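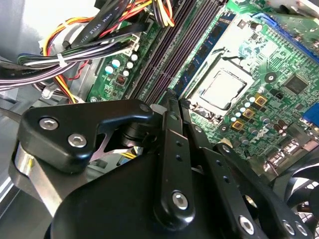 **Hullham Evening Tech, PC Hardware 1, handout 4: the board, the CPU, the memory**

Bring this one back next time, we keep adding to it. Lab is the first half, writing up after the break. Screwdrivers are in the gray drawers, put them back in the right drawer please.

## Before you touch anything

- Power off at the wall, cord out, then hold the power button in for a few seconds
- Strap on, clip to bare metal on the case (not painted metal)
- Sleeves up, rings off
- Panel goes flat under the bench, screws in the tray
- Phone photo of the cables before you pull one. Everyone skips this and everyone regrets it

## Finding your way round

Start from the CPU socket, work outward. It's the easy landmark once the cooler is off: a flat silver lid with rounded corners, a metal frame round it, a thin wire lever down one side. On the green Dell board the memory slots are right next to it. Dark purple and black slots, blue stick of RAM nearest the socket.

Don't trust slot colors from one maker to the next. Colors usually mark pairs or channels but the order is whatever that maker felt like. Read the print on the board or look up the manual.

Things to be able to point to and name:

- **Heat spreader**: the metal lid on the CPU. The silicon is underneath. Paste goes on top of this, never under, never in the socket
- **Retention frame + lever**: frame holds the CPU down, lever locks the frame. Lever has real tension in it, let it up slowly, don't let it spring
- **DIMM slots**: the long ones for memory
- **Chokes**: square lumps near the socket. Gold colored on the Dell board, three in a line. Smooth the current going to the CPU
- **Capacitors**: little cans, standing up. Store charge, even out the voltage. Look for domed tops or brown crust, either one = write it down on the sheet
- **Expansion slots**: for cards. Long blue one on the Dell board

Chokes and caps clustered by the socket = power delivery for the CPU. Will come up again in handout 6.

## Memory, out and in

Out:

1. Push the clips at the ends of the slot outward. Some boards only have a moving clip on one end, check first
2. Stick lifts a little. Hold by the short edges and pull straight up
3. Onto the foam mat, or in a bag. Not on the bare bench

In:

1. Line up the notch. It's off center on purpose
2. Straight down, thumbs on both ends, even pressure
3. Clips should close by themselves. If you are closing them by hand the stick isn't seated

If it won't go, STOP and look at the notch. A stick from the wrong generation will not fit and pushing harder cracks the slot.

Bench sheet asks for size, type and speed off the label. No label, write "no label" and we read it in the BIOS later.

## CPU, out and in

Watch the demo first. One at a time, call me over before you raise the lever.

- Clean old paste off *before* you open the socket. Lint free wipe, alcohol, center outward
- Lever out sideways then up. Frame open
- Lift by the edges, straight up, no sliding
- Look for the little triangle on the corner of the CPU and the match on the socket
- Going back in: zero force. It drops. If it doesn't drop its turned the wrong way
- Frame down, lever down. The lever is stiff at the end, thats normal
- Pea of paste in the middle, cooler on, screws tightened corner to opposite corner, a bit at a time

Pins are in the socket on some types and on the CPU on others. Either way don't touch them. Bent pin = tell me, don't fix it with your tweezers.

## Cleaning

Short bursts from the can, can upright. Hold fan blades still with a finger while you blow them. Wipes for the case only, never on the board. Let alcohol dry fully before power, give it the whole break if in doubt.

## Write up (one page)

- Sketch of your board, socket in the middle, seven parts labeled
- Bench sheet filled in, Lallik sheet if you're on the left benches, Enache sheet if right
- One thing that didn't go as planned and what you did
- Alcohol strength we use: 90 percent. Why not the drugstore stuff that's mostly water? Two lines

Worth 16 points. Late ones lose two.

## Next time

Power supplies and front panel connectors. Read the section on the 24 pin plug, the color chart at the back is wrong in the older printing, use the one on the wall. Bring a flashlight, the lab lights are no good inside a case.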